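Reading time: 4 minutes

Good Hands

The job at Traton was to put things on a stone floor and take them off again. Beca Craddock had been told on the phone that she would be "teaching." By her second week she had stopped using the word, even to her mother.

You sat on a stool behind the booth and held two handles. When you moved your wrists, the arms moved theirs. If the arms did what the card said, you pressed the green pedal and that was one example. If they didn't, you pressed the red one, and the last minute of your life went into a folder called Discards.

The card that morning said BOTH HANDS, SOFT ITEMS, BRING TO CENTER. It didn't say why. The cards came from Asik, upstairs, where people had windows. Asik wanted 3,870 examples by the end of January, and the whiteboard by the door kept the score in Lovely Macaraeg's square handwriting.

"Who picked the wallpaper?" Beca had asked on her first day.

"It's for variety," Lovely said. "Next month it's stripes."

"And it needs variety in wallpaper."

"It needs variety in everything. That's the theory."

Beca had sold mattresses, and she knew what a theory sounded like when somebody had already paid for it. She took hold of the handles and closed the right gripper on the orange cloth.

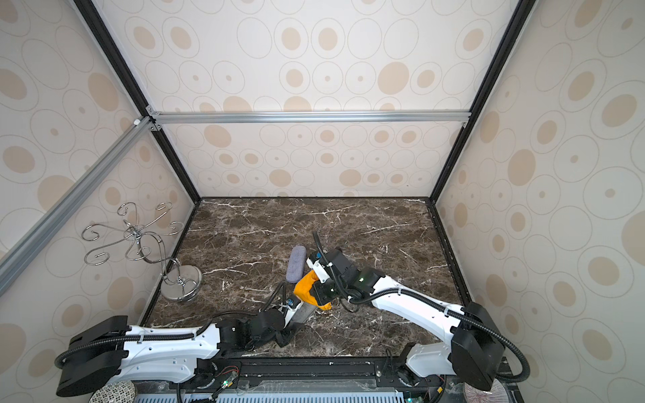 Soft items, morning shift. The chrome stand stayed in for the whole card.

She pressed green. She opened her hands, the arms opened theirs, and she started over.

What bothered her was how bad she was at it. She had folded laundry for four people since she was twelve, and through the handles she had the touch of a man wearing oven mitts. She missed. She pinched the cloth by a corner and lost it, then went back for it from the wrong side. When she finally got it she was so relieved that she pressed green without thinking, and all the fumbling went in with the rest. Somewhere a machine would study that. It would learn to miss twice and then get it, and to hang in the air for a second afterward feeling pleased.

She said so to Lovely at the coffee machine.

"They clean it up," Lovely said.

"Who does?"

Lovely thought about it. "Pusora, I guess. They get the files after us."

So Beca called Pusora on her lunch break, from the parking lot. She got a tired man named Patricio Pastor, who told her that Pusora checked that the files opened. Whether what was in them was any good was a question for Asik. Asik, when she went up the stairs and asked, said that was a question for the operators.

"I'm the operators," Beca said.

They gave her a granola bar.

In the afternoon she tried doing it right. She watched the wrist view on the little monitor and went in slowly, low, the way you'd reach under a sleeping cat.
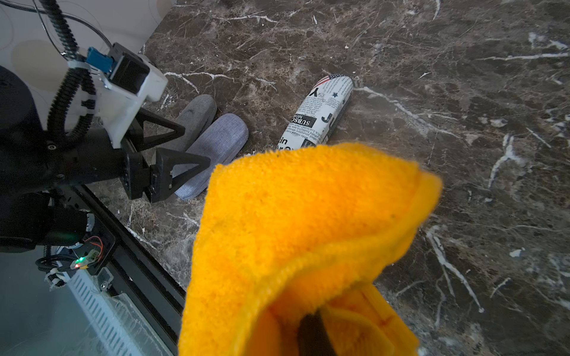

It took her most of a minute, and it was clean. She did another one like it, and another. By three she had a rhythm and felt something close to pride, and she distrusted that too. Her count for the hour was a third of what it had been. Lovely walked by, looked at the whiteboard, looked at Beca, and kept walking.

A message came down at four. It was kindly worded. It said that the slow examples were very nice, and that the system had enough trouble with time as it was, and could she please go back to her natural speed.

"My natural speed is bad," she told the booth.

She went back to it. She missed and fumbled. With one hand she jabbed the cloth into the other hand's way, and while she was sorting that out she found she had done something she'd never been asked for, a sort of nudge, using the back of one finger to roll the thing over so it could be picked up. It was what she did with socks in a dryer. She hadn't known she did it. She did it again to be sure, got a good grip, and held on.
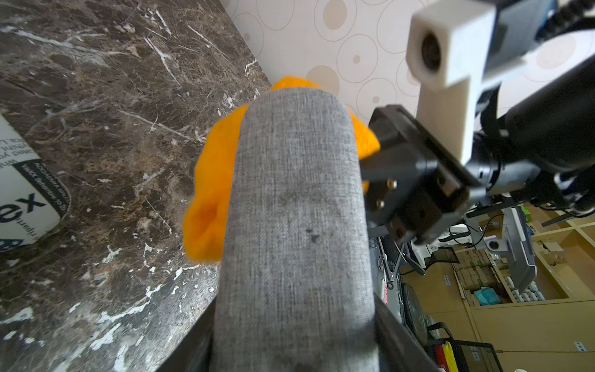
Coralie Lockyer wanted to know what that was. She had come down from Asik with her badge flipped backward and had been standing behind the stool for some time. It wasn't on the card, she said. There was no label for it, and anything without a label would have to come out.

"It worked, though," Beca said.

Coralie said plenty of things worked. Bezerra was buying a model that followed the card, and over 200 clips had been pulled last month for being creative. She said "creative" the way the landlord said "dog."

When she had gone back up, Beca sat with her foot over the red pedal. The arms waited with her, shaking very slightly, because her hands were. There was that to think about as well. They'd have it shaking.

She didn't believe it would ever fold anybody's laundry. She had decided that early, and nothing she'd seen since had changed her mind. But she thought of some kitchen, years off, and one of these things at the counter rolling a sock over with the back of a finger, for no reason on any card.

She moved her foot to the green pedal and pressed it. Then she picked up the next card, which said BOTH HANDS again. 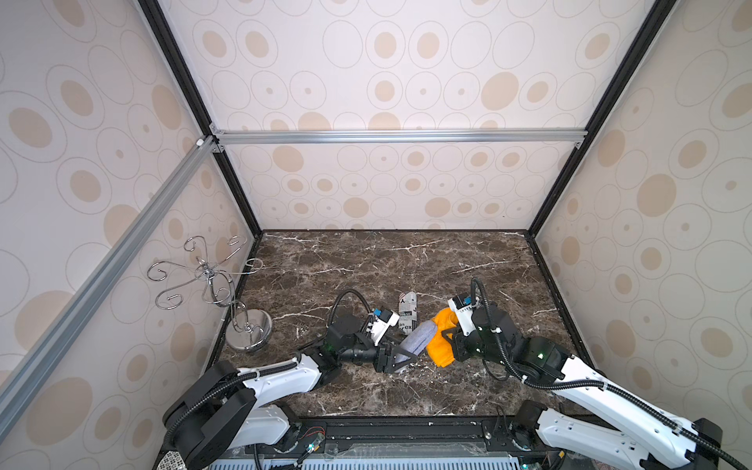

Both hands again: gray on the left, orange on the right.

Lovely came by with the marker. "How many since lunch?"

"Put down whatever's on the screen," Beca said, and kept hold of the handles.

We use cookies to remember your reading preferences. Accept | Manage settings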